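May 15, 2019

I have been meaning to write for days and the book has been sitting under the fruit bowl the whole time, so I suppose I've no excuse. It rained until eleven and then cleared up beautifully, one of those soft bright mornings that makes you want to wash everything you own, curtains included. I didn't get as far as the curtains. I got as far as the bedding, two lots of towels and the kitchen cloths, and very pleased with myself I was by lunchtime, with the line full from the back door to the plum tree.

The machine is still a novelty to me, even now. It came in March from the shop in Lorkport, £296 with the delivery, and I had put by 400 for it, so there was enough over for a new airer and a pot of tea on the way home. I do think of the old one fondly (it saw us through eleven years of muddy knees in Prestcombe, bless it) but it walked across the floor on every spin and you couldn't hear the wireless over it. The new one just hums. I've still not peeled the energy label off the side, and I dare say it will be there when the thing is carted away.

The whites went through first, then the towels, and I had kept the red things back for a load by themselves. I've learned my lesson there. There was a whole summer of pink pillowcases when we lived at Vundanside, and I slept on them quite happily, but I was teased about it for years.
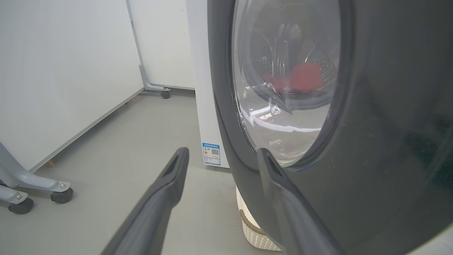 Something red in the drum, and the cream basket on the floor.

I'm fond of that basket, with its little diamonds all over. It was one of the first things I bought for this house and it has carried everything since: washing, windfalls, library books, once a very cross hen from next door. The rim is nice and rounded so it doesn't dig into your hip on the way down the steps. I saw much the same sort of thing in the Quezada catalogue last week and felt quite smug at what they were asking.

In the afternoon I sat on the step with my tea and watched it all blowing. I ought to have been doing the skirting boards. The towels came in stiff as toast, the way I like them, though I know other people can't bear it, and the sheets smelt so lovely I put them straight back on the bed and never mind the ironing. Forgot the pegs again, so they'll be damp by morning.

Still to do: find the other blue sock, wipe round the door seal, buy more powder (the box is down to 4 scoops, I checked), and ring about the gutter before it comes down on somebody's head. Supper was eggs. Clean sheets tonight, and I'm going up early with my book.

Write to me through the contact page | © 2019 A Prestcombe Diary | Back to top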